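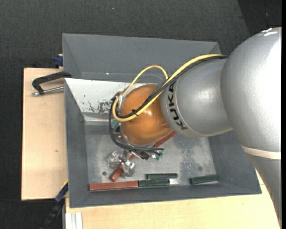
Someone at Trunel always asks why we don't simply buy deeper bins and be done with it. Fair question. I asked it myself, 4,000 pounds ago.

Slide 2. Deep bins. We bought 17. Things went in at the top and settled at the bottom, where they stayed until May. (Pause. Let the warehouse people laugh first.)

Slide 3. Grey bin, open top, boards to hold it. Dull, I know. Vendiver wanted lids. Lids become shelves by lunchtime.

Slide 4. Labels. Skip if the clock says past 11.40.

Slide 5. What we'd still change: the boards. Bring the spare one up, pass it round, get it back this time.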